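The Stairs Challenge

The first video I saw was from Omenholm, or the caption said it was. A man in a bathrobe walked backward up a flight of stairs with a full glass of milk on his head. He got to the top, bowed, and the milk went down the front of the robe. It lasted 8 seconds. By the end of the week my whole feed was milk and stairs.

I live on the second floor, so I had the stairs. I didn't have any followers to speak of. There were 90 people who had clicked the button on my Zundby page, and most of them were cousins or people from my old job who had since moved away. I posted pictures of soup. Sometimes my sister wrote "yum" under them.

It was January and I was between things. I had been let go before the holidays and I was filling out applications in the mornings and lying on the couch in the afternoons. My sister called and asked if I had seen the milk people. I said I had. She said her kids had done it with juice boxes and it didn't count.

"You should do it," she said. "You've got good posture."

I bought a half gallon of milk. I practiced with water first, in the hall, walking forward, then backward, then backward with my eyes closed, which was a mistake. The downstairs neighbor came out in her slippers and watched me go up.

"Is it for the internet?" she asked.

I said it was.

"Chin down a little," she said, and went back in.

She was right about the chin. On the third try with real milk I made it to the landing without losing a drop. I stood there with the glass on my head and couldn't think what to do next. The man in Omenholm had bowed, and everybody after him had bowed. I took the glass off my head and drank it. Then I looked over at the phone on the banister and said, "Well, that's lunch." I put the video up and went to wash my hair, which had a lot of the first two tries in it.

When I came back there were 2,534 comments.

I sat on the edge of the tub and read them. People wanted to know where I got my sweater. People said I had ruined it, that the spill was the whole point. A woman wrote that her father used to say "Well, that's lunch" and that she had played it four times. Somebody had already put music under it. My sister called and I let it ring, and then I called her back and we both just screamed for a while.

For two weeks I was the milk lady. A teenager at the bus stop said it to me through the window as the bus pulled off. A company named Abugri sent me a box of drinking glasses and a card asking me to use them on camera. I went up the stairs with a cup of coffee, then with a bowl of cereal. Those did all right. Then I did one with soup and it did less than all right, and under it somebody wrote, "Lady, get a job."

I had an interview the next morning, as it happened.
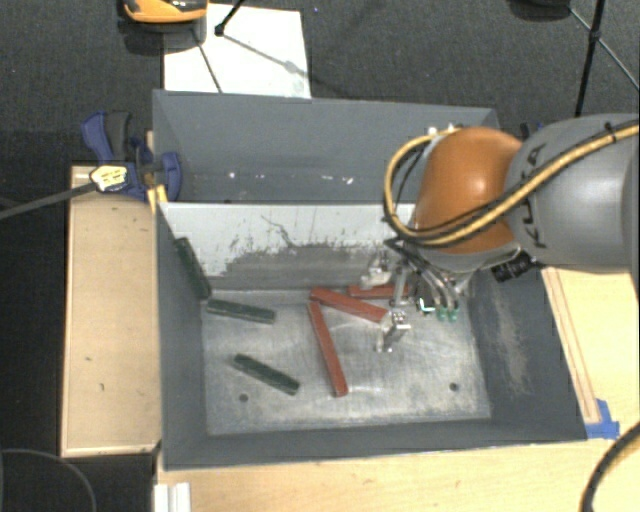

The job was at Wosow, in the front office, answering the phone and entering orders. The manager had my application on a clipboard and she didn't say anything about milk, so I didn't either. She walked me through the building to show me where the restrooms were, and on the way I thought about my landing, and my chin, and the glass. The manager asked if I had questions. I asked what time lunch was.

She looked at me for a second too long.

"Noon," she said. Then she said, "My daughter is never going to believe this."

I started the week after. By then the feed had moved on to people folding fitted sheets in the dark, and I tried that one too, by myself, with the phone in the other room. It took me most of an evening. The sheet came out as a kind of ball.

The Zundby page is still up. I went back to soup. The woman whose father used to say it still writes to me now and then — she makes a split pea with a ham bone and she wants me to try it with a little vinegar at the end. I told her I'd pick up the peas on Saturday's run, and then I forgot, and ended up making the lentil again.

My sister wrote "yum" under it.

47 shares | 12 comments

More short fiction
The Group Chat
My Mother Gets a Ring Light
Unsubscribe
Password Hint

We use cookies to remember your settings and count visits. By continuing to read, you agree to our cookie notice. Accept | Manage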